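Skeltomham Town Forum > Home and Garden > Refinishing a stone floor yourself?

hornon_ljubica
We finally pulled up the carpet in the hallway and there is stone underneath! Real stone, the whole length of it! It's dull as dishwater and has old carpet glue along the walls. Has anyone here polished a floor by themselves? The quote I got from Hrnčiar was $3,668 and I nearly fell over.

Sang K.
Congratulations, what a find! I did mine last June with a rented machine and a set of diamond pads. Start at 300 grit if the surface is only dull, and keep it wet the whole time. Rental was $184 and I had so much fun I wanted to do the neighbors' place too.

svata_g
Please don't start at 300 if there's glue. You'll gum up the pads in minutes. Plastic scraper first, then a stone-safe stripper, then let it sit overnight before you even think about a machine.

Sang K.
Fair point on the glue, I didn't have any. I still say a beginner can do the rest.

svata_g
A beginner can also cut a groove into it. I've seen it. Pay for the machine work and do the sealing yourself.

eduardo_abella
Find out what stone it is before anything else. Put a drop of vinegar in a closet corner. If it fizzes, it's marble or limestone, so throw out every acidic cleaner you own — the bathroom spray too. And skip the shiny topical sealers. Penetrating sealer, two thin coats, wipe off the extra.

hornon_ljubica
It fizzed! I have never been so happy about vinegar. Glue is coming up nicely with the scraper, 8 feet done so far.

Thorarinn
Love this thread. We went honed instead of polished and I'd do it again in a heartbeat — it hides scratches and it isn't a skating rink in socks. Eduardo, which sealer did you use, the Diretti one? 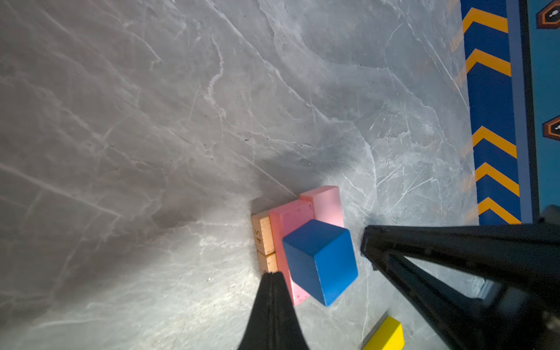

eduardo_abella
Yes, the Diretti, the one for honed stone. Goes on like water, so keep a rag in your other hand and work in small sections.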